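Seed drill talk, growers' evening

Start by thanking Mirjam Sutter for the hall and the soup. Say hello to the people from Sesolby, who drove a long way in the rain.

So, calibration. I know most of you have done it since you were kids, and I still got it wrong last March on a drill I've owned for years. Tell the story of the oats: 66 acres, the rate set straight off the chart inside the lid, and the hopper empty well before the last headland. Pause here, let them laugh!

The chart is a starting place. Seed changes from lot to lot, the fluted rollers wear, and treated seed runs slower than clean. Jack up the drive wheel, hang the trays, turn the crank 100 times and weigh what comes out. Then do it all over again — two catches that agree are worth an afternoon of guessing.

Go slowly through the Zinden and the Herkidel, because the gearboxes are numbered in opposite directions (Genji Aoki asked me to repeat this, so repeat it). Mention worn coulter discs and the cost of a new set, almost 700 for mine, fitted. 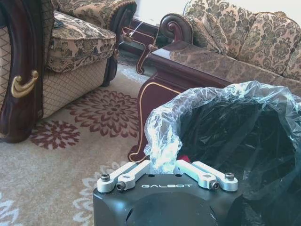 Parvaneh Shojaei wrote to me after the spring talk that she weighs each outlet by itself, and that two of hers were running so light she had been blaming the pigeons for years. Read that out, then ask who else has tried it.

Leave time for questions about tire pressure — there are always some. Scales are on the side table if anybody wants to practice.

Recent talks
Greasing points people miss
Baler knotters, with Vlasta Brabec
Buying a used Stöckli trailer
Storing sprayers over winter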